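Este site usa cookies para melhorar a navegação. Ao continuar, aceita a nossa política de cookies.

Notas do orador – Recolher exemplos para manipulação de cablagens
Última atualização: 2021-04-29

Abertura (dois minutos, sem slides)

Bom dia. Vou falar do trabalho de recolha que fizemos na Veken para o projeto Onimus. A parte do modelo fica para o fim e vai ser curta. O que interessa hoje é o que acontece antes: quem conduz o braço, o que fica gravado, o que se deita fora.

O ponto de partida era simples de enunciar. Temos cablagens soltas dentro de uma caixa e queremos que o braço pegue numa, pela zona certa, e a leve para o gabarito de montagem. Um operador faz isto sem pensar. Programado à mão, ponto a ponto, falhava sempre que a cablagem caía de outra maneira.

(Pausa. Perguntar quem na sala já trabalhou com objetos deformáveis.)

Slide 2 – Porquê demonstrações

Começámos em janeiro com um operador a teleoperar o braço. Cada demonstração é uma tentativa completa: aproximação, fecho dos dedos, subida, entrega. Gravamos a imagem da câmara de pulso, a posição das juntas e a abertura da garra. Também gravamos o que o operador manda, além do que o braço faz – os dois sinais não coincidem e a diferença é útil.

Dizer com clareza: não usámos simulação nesta fase. Tentámos modelar os fios e o tempo gasto a afinar a rigidez dava para gravar uma semana de exemplos.

Slide 3 – Números

Ficámos com 733 demonstrações aceites. Sessões de 15 minutos por operador, com troca obrigatória. Acima disso a qualidade baixa: os movimentos ficam mais bruscos e aparecem correções no último centímetro. Mínimo de 70 demonstrações por tipo de cablagem antes de treinar seja o que for.

Se perguntarem pelas rejeitadas: foram guardadas à parte, com etiqueta de motivo. Não entram no treino, entram na avaliação.

Slide 4 – Regras de arrumação da caixa

Entre tentativas, outra pessoa volta a pôr as cablagens na caixa. No início esta pessoa arrumava demasiado bem. Ficava tudo paralelo, com os terminais para o mesmo lado, e o modelo aprendeu só essa disposição. Passámos a ter uma folha com indicações:

– largar a cablagem da altura da mão, sem ajeitar;
– deixar algumas encostadas à parede e outras no fundo;
– aceitar cruzamentos entre duas cablagens;
– não desfazer nós ligeiros.

A folha está na pasta partilhada, para quem quiser copiar.

Slide 5 – Onde pegar

O operador deve fechar os dedos sobre a fita que junta os fios, sempre que haja acesso. Pegar por um fio isolado é permitido só quando a fita está tapada, e nesse caso marca-se a demonstração com o código correspondente. Nunca pelo terminal nem pelo conector. Um terminal cravado aguenta pouco esforço lateral e a inspeção a jusante não apanha tudo.

Slide 6 – Vista da câmara de pulso
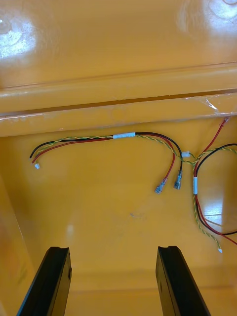
Categoria: Recolha de dados / Manipulação

Deixar o slide no ecrã enquanto falo. É esta a vista que o modelo recebe. Os dedos estão abertos, em baixo, e a cablagem da esquerda tem a fita branca a meio, com dois terminais de pala pendurados logo ao lado. A da direita também tem fita, mas o par entrançado amarelo e verde cruza-se mesmo por cima dela.

Chamar a atenção para os brilhos no plástico amarelo. Para o modelo, uma mancha branca de reflexo e um pedaço de fita branca são parecidos. Há ainda o fio amarelo sobre parede amarela, que dá pouco contraste. Discutimos forrar a caixa com material mate e decidimos manter, porque as caixas da linha são iguais a esta.

Slide 7 – Etiquetagem

Cada demonstração é revista uma vez por alguém que não a conduziu. A ferramenta é a Tolentino, interna, bastante básica. O revisor marca o instante do fecho, a zona de pega e se houve arrasto de uma segunda cablagem. O arrasto é o erro mais difícil de ver na câmara de pulso, por isso o revisor tem também a vista lateral.

Slide 8 – O que falta

Falta variar a iluminação. Falta repetir a recolha na célula da Zirnby, que usa outra garra. E falta decidir o que fazer com as demonstrações em que o operador hesita – por agora ficam no conjunto.

Perguntas. Se não houver, voltar ao slide 6.

Relacionados
Folha de códigos de rejeição – versão da equipa
Calibração da câmara de pulso passo a passo
Teleoperação: ergonomia do posto
Notas da sessão anterior sobre gabaritos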